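Draver Insertion Trainer
Set-up Guide, Section 4: Preparing the simulated cell

Read Section 3 before you start. The Draver licence must be active and the Akau control program must be closed. The first loading of the simulator can take up to 19 minutes, and during this time the window may stay grey. Please do not close it.

4.1 Load the cell

1. Start Draver and choose New Cell from the File menu.
2. Select the gripper model that matches your real arm. If your arm is not in the list, choose Generic Parallel.
3. Choose the Rod and Fixture task pack. The pack has its own lighting and its own floor textures.
4. Press Load and wait until the status line shows Ready.

Note: The pack needs 3,235 MB of free space on the disk. When there is less, the textures are left out and the floor is shown in one flat colour. Training runs made with the flat floor should not be mixed with the other runs.

4.2 Set the gripper

1. Open the Gripper panel and set the speed to 2. Higher values are for the experienced user.
2. Set the closing force to the lowest value and increase it slowly in the later tests.
3. Press Home. The fingers move to the open position.
4. Bring the gripper near the fixture with the arrow keys. Stop when there is one finger at each side.

Caution: Do not press Home while the fingers are beside the fixture. The simulated arm takes the shortest way and will go through other objects, and the collision count for the run will be wrong.

4.3 Check the camera view

The view from the gripper is used for training, so it must be checked each time a new cell is loaded. Turn on Gripper View and compare it with these points:

- Both black fingers come into the view from the bottom.
- The red cap of the rod can be seen clearly.
- The grey fixture is between the fingers.

Strong shadows on the fixture are normal when Random Light is on. If you prefer an even light for your first tests, turn off Random Light in the Scene panel and load the cell again.

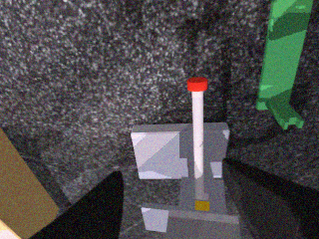

Can I use the same settings later on a real arm?
The gripper speed and the closing force can be exported to the Akau controller, but the light and texture settings stay in the simulator. Do the first real run at the lowest speed and keep one hand near the stop button.

4.4 Save and test

1. Choose Save Cell and give it a name without spaces.
2. Open the Run panel and enter 100 as the number of attempts.
3. Press Start. The results are written to the Runs folder in the colour-coded table explained in Section 6.

Note: If you change the task pack after saving, save the cell again under a new name. The old name keeps the old pack.

For questions about this section, write to Jasper Smits at the Moncrieff service desk. Please include your licence number and the last log file.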